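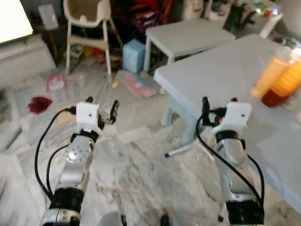 # Why does food go bad?

Leave a glass of milk on the table on a hot afternoon and forget it. The next day you smell it, and you make a face. The milk looked so fine yesterday. Who has spoiled it?

The answer is very small living things. Most of them are called bacteria. You need a microscope to see them. They are in the air, on your hands, on the skin of an apple and in the soil of the garden. Most bacteria do no harm to us, and many are even useful. But they must eat, the same as you, and they like many of the foods that you like.

## How can small things make so much trouble?

They grow in number very quickly. One bacterium becomes two by dividing itself in the middle. In a warm place, with enough food and water, some kinds can do this every 20 minutes. So one becomes two, then four, then eight. After one hour there are eight, after two hours there are 64, and after a night there are more than you could count in your whole life.

While they eat, they make new substances. In old milk they make an acid, and it is this acid that tastes sour. On old meat they make gases with a bad smell. Mold is a different living thing, a relative of the mushroom. It is the green or gray fur that you find on old bread. 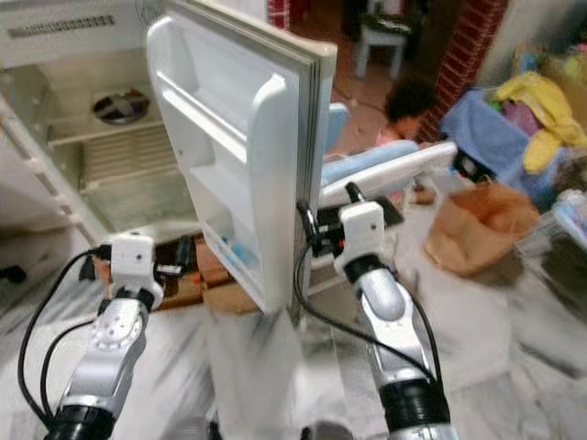 **Bukola Onyeka**
*Writer for the children's pages, Brellden*
May 2019

## What does the cold do?

The cold does not kill most bacteria. It makes them slow. Think of yourself on a winter morning, when you do not want to leave the bed. Bacteria in the cold are a little like this. They eat less and they divide much less often.

For this reason a refrigerator should be at 40 degrees Fahrenheit or a little colder. A freezer is much colder still. There the water inside the food becomes ice, and bacteria cannot use ice for drinking. They wait. When the food is warm again, they wake up and continue.

A refrigerator does not put cold into the food. It takes the heat out. A liquid moves through thin pipes, and when it turns into gas it picks up heat from inside. Then the heat is given away outside the box. You can often feel this warm air at the back of a kitchen refrigerator.

## Before there was electricity

My grandmother grew up in Holham, a village of 1,261 people, and her family had no refrigerator. They had other ways, and people still use them:

- **Drying.** Without water, bacteria cannot grow. Raisins are dried grapes.
- **Salting.** Salt pulls the water out of fish and meat.
- **Pickling.** Vinegar is too sour for most bacteria.
- **Sugar.** Jam has so much sugar that there is little water left for them to use.

In November my grandmother also put carrots in a box of sand, in the cellar. She was eating them until spring.

## Try it at home

Ask an adult to help you. Take two slices of the same bread and put each one in a clear bag. Close the bags well. Put one in the refrigerator and one in a kitchen cupboard. Look at them every day and draw what you see. Do not open the bags again, also not at the end, when they go in the trash.

**New words**

*Bacterium:* one of the bacteria.
*Acid:* a substance that can taste sour, as in a lemon.
*Cellar:* a cool room under a house.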